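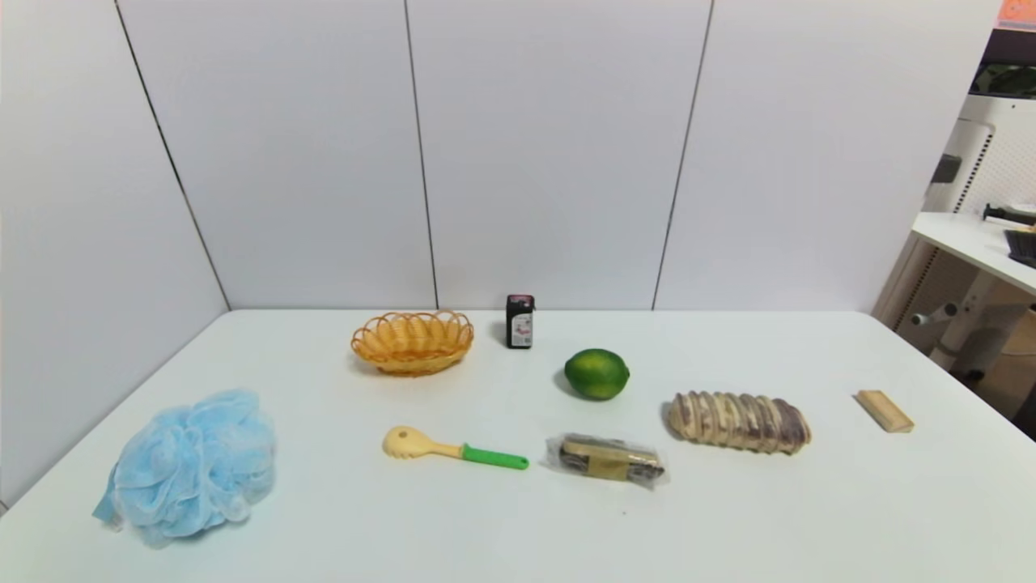
普拉提床弹簧:按使用时长整组换,还是按实测拉力单根换?

版块:器械与维护
主题状态:开放

楼主 慢速回弹

工作室有四张床,Bakker 的框架,弹簧后来全部换成 Wormont 的,每张床五根,配色是三红一蓝一黄。到这个月为止,两张主力床的弹簧累计用了将近 2,000 小时,另外两张只排私教,时间短得多。

供货方随弹簧附的那张纸上写的是满 1,000 小时检查一次,没写满多少小时必须更换。前台按课表导出的时长是这么算的:课程时长乘以开课次数,不管那节课里哪根弹簧挂没挂。所以这个数字本身就偏大。

上周量了一遍,方法如下:
弹簧从床上取下,水平放在垫子上,量两端挂钩内侧距离。新弹簧(库存里没开封的)是 257 毫米。主力床上的红簧,最长的一根比新的长三毫米,其余在一到两毫米之间。蓝簧和黄簧看不出差别。

问题有两个。
一、自由长度多出三毫米,算不算到了该换的程度?
二、如果只换最长的那根,同一张床上新旧混挂,滑车会不会走偏?

不讨论要不要换品牌,弹簧库存还有。

2楼 kcal_

先答第二个。滑车走偏主要看轨道和滚轮,弹簧挂点之间的横向距离很小,几牛的差别产生的偏转力矩,侧向导轮完全吃得住。要是你现在已经感觉到走偏,先查导轮间隙和轨道里的毛絮,别动弹簧。

第一个,三毫米换。拉簧伸长就是线圈已经有永久变形,后面只会更快。弹簧是最便宜的耗材,没必要研究。

3楼 旧轨道

不同意楼上第一个结论。自由长度量的东西太粗。

拉簧有初张力,线圈在自由状态下是并紧的。旧簧变长有两种可能:一种是线圈之间出现了缝,初张力掉了;另一种是挂钩张开或者磨薄了,线圈本体没变。两种情况量出来都是三毫米,意义完全两样。第二种更危险,钩部弯折处是应力集中的位置,断簧大多断在那里,跟线圈软不软没有关系。

楼主把簧体和两端的钩分开量。簧体从第一圈量到最后一圈,钩单独量开口。再拿灯从侧面照一下,簧体中段透光就是有缝。
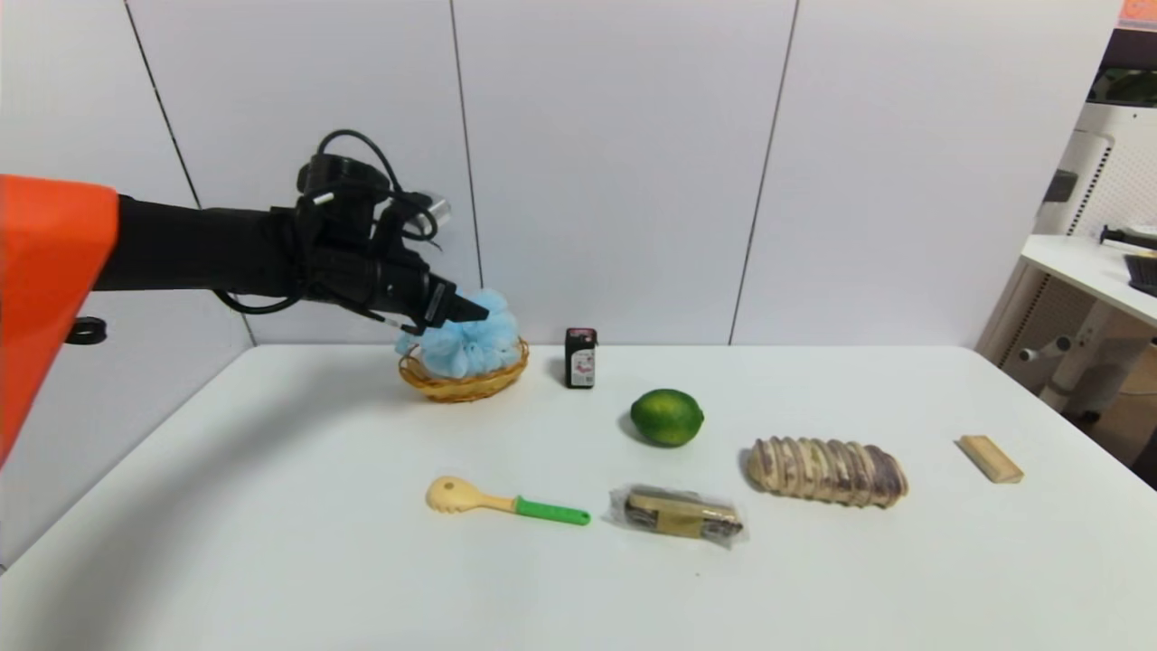
Rirken 普拉提俱乐部 器械维护组

4楼 慢速回弹

照三楼说的分开量了。那根最长的红簧,簧体比新簧长一毫米出头,剩下的在挂钩一侧,靠滑车那端。钩的内侧有一道磨亮的凹痕,指甲划过去能感到台阶。另外几根红簧钩部正常,簧体侧面照灯,中段有一两处能透一点光,自己看不太准。

顺便问一下,这种凹痕能不能把弹簧掉个头,让没磨的那端去接滑车?

5楼 旧轨道

不能。两端的钩形状一般就不同,滑车端常是固定的,挂杆端是带套环的。就算你那一款两端一样,掉头以后受损的那端还是承受同样大小的拉力。弹簧两端受力相等,换哪一头都在受力。

钩部有台阶的那根直接报废,剪断再扔,免得有人从箱子里翻出来装回去。

6楼 kcal_

那不还是换。

7楼 旧轨道

换的理由不同,后面几根的处理方法就跟着不同。按你二楼的说法,全组都得换。

8楼 垫上派

插一句,我们这边是 Gonzalo Peñalver 来做过一次器械培训,他的意见是固定一个测试伸长量,测拉力,记下来,只跟同一根弹簧自己的历史数据比。不同批次之间的颜色和拉力对不上很常见,拿新簧当基准,容易把批次差当成衰减。

我们的做法:
一只手持式拉力计,量程要留余量,别用行李秤,行李秤锁定的是峰值。
床上固定一块限位块,滑车推到限位块停住,每次位置相同。
单根弹簧单独挂,其余全部摘掉。
滑车先空挂,测一次不挂任何弹簧时推动滑车需要的力,这是滚轮摩擦,要扣掉。
读数取静止后的值。缓慢拉到位读一次,缓慢回到位再读一次,两个值平均。

最后一步很多人省掉。拉过去的时候摩擦跟弹簧力同向,放回来的时候反向,取平均正好抵掉大部分。只读一个方向,滚轮脏一点读数就飘,然后怪弹簧。

红簧入库时在限位位置是 185 牛。我们约定低于入库值一成就退到备用,再往下就报废。这个一成是自己定的,没有标准依据。

9楼 kcal_

工作室哪来的时间做这个。四张床,每张五根,每根来回读两次,还要先扣空挂摩擦。做一轮占掉一个下午,一个下午的场地费够买几根弹簧了。

按小时整组换的好处是不需要判断。谁来做都一样,记录也简单,万一出事,追溯也清楚。我不反对测,反对的是把测量当成唯一依据。测拉力测不出裂纹,这一点三楼自己也说了,断的是钩。

10楼 旧轨道

这条我同意。拉力测试管的是手感和课程一致性,断裂风险要靠目视和按时更换。两件事应该分两张表。

但是按小时换,小时数得准。楼主的小时数是课表时长,蓝簧和黄簧在很多动作里根本不挂,红簧里面大家又习惯先挂离自己近的那根。同一张床五根簧,真实循环次数可能差几倍。整组按同一个小时数换,等于拿用得最多的那根的寿命去报废其余四根。

11楼 慢速回弹

补充一下,磨出台阶的那根就是最外侧的红簧,学员从右边上床,顺手挂的就是它。

12楼 垫上派

那就轮位。三根红簧每个月往里挪一个位置,编号用标签套在挂杆端,别贴在线圈上,胶会留在圈缝里。轮位之后三根的损耗趋同,到时候一起换,两派都满意。

13楼 小腿三头

我是学员,不懂弹簧,问个可能偏题的。我在同一家店换床上课,同样挂两红一蓝,做足部推蹬时感觉差很多。一直以为是自己状态问题。拉力差一成能感觉得到吗?

14楼 旧轨道

单根差一成,三根一起挂的时候总力差不到一成,多数人分不出来。你说的差很多,更可能是起始位置不同。挂杆有前后两个槽位的床,换一个槽位,初始预拉就变了,整个行程的力都跟着平移。脚杆高度和滑车止挡位置也有影响。下次上课前看一下挂杆在哪个槽。

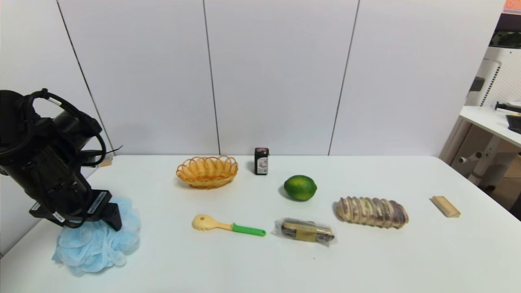

另外,回到初张力。拉簧的力等于初张力加上刚度乘以伸长量。用旧以后先掉的是初张力,刚度由线径、圈径和圈数决定,材料没变的话基本不动。所以旧簧的表现是起步软,末段跟新簧差得不多。小腿三头如果觉得差别集中在刚离开止挡的那一小段,可以怀疑弹簧;如果从头到尾都轻,先怀疑槽位。

这也是我建议测两个点的原因,一个靠近止挡,一个靠近行程末端。两点相减除以位移就是刚度,往回外推能估出初张力。只测一个点,两种变化混在一起分不开。

15楼 垫上派

两点法我们试过,近端那个点重复性很差。力小,摩擦占比高,读数来回差得厉害,平均以后还是散。后来只留了远端。

16楼 旧轨道

近端可以离床测。弹簧竖着吊起来,下面挂砝码或者壶铃,逐步加重,看线圈什么时候刚刚开始分开,那个重量就对应初张力。没有滚轮,没有轨道,也就没有你说的摩擦。要注意弹簧自重,还有人不要站在弹簧正下方,吊点要结实。

17楼 kcal_

拿壶铃吊弹簧,写进工作室流程,保险那边会怎么看,我很想知道。

18楼 旧轨道

我在自己车库做,没有写进谁的流程。

19楼 慢速回弹

先汇总一下我打算怎么做,有问题请指出:

钩部有台阶的那根已经剪断处理,换了一根库存新簧。
其余红簧编号,每月轮位。
每周目视一次,看钩部、套环、圈缝,单独一张表,查的人签名。
远端单点拉力每个季度测一次,按垫上派的步骤,先测空挂摩擦,双向取平均。
小时数继续记,以红簧满 2,000 小时作为无条件更换线,到时候不管读数如何都换。主力床离这条线已经很近,所以这批红簧十月就整组下掉,蓝簧黄簧留着看数据。

20楼 kcal_

可以。那根新换的簧单独记起始日期,别跟着整组的小时数走。还有,十月既然整组换,新簧装上去之前先逐根测一遍入库值,装完再测就晚了,第一周会有一点沉降。

21楼 垫上派

沉降这条补充一句:新簧装上以后先空拉几十个来回再测,读数才稳。我们有一批没做这一步,第二次测比第一次低了一截,差点退货。

22楼 半圆桶

问一下滑车端的固定件。我们那批床滑车端是螺栓加尼龙垫,垫片磨穿以后钩直接磨金属,跟楼主说的凹痕很像。换弹簧不换垫,新钩很快又磨出来。楼主的床是什么结构?

23楼 慢速回弹

有垫。刚去拆了右侧那个,垫片一边确实薄,能看到偏磨。谢谢,这个之前没查过。

24楼 半圆桶

垫是标准件,五金店按内外径买就行,我们用的是 Naltiseo 的,硬一点,耐磨,缺点是头几天有轻微的咔嗒声。不要在钩上抹油,油会把毛絮和灰粘成研磨膏,擦干净就好。

25楼 kcal_

咔嗒声要跟学员提前说一声,不然每节课都有人举手。

26楼 旧轨道

偏磨是单边的话,顺便看一下螺栓是不是松了或者歪了。垫正常应该是一圈均匀磨。

27楼 慢速回弹

螺栓歪了一点,已经拧正,四张床的垫都下单了。拉力数据等十月换完再回来贴,包括旧簧拆下来之后的读数。

28楼 小腿三头

今天看了,两张床的挂杆确实不在同一个槽。教练挪过来以后,两红一蓝的感觉差不多了。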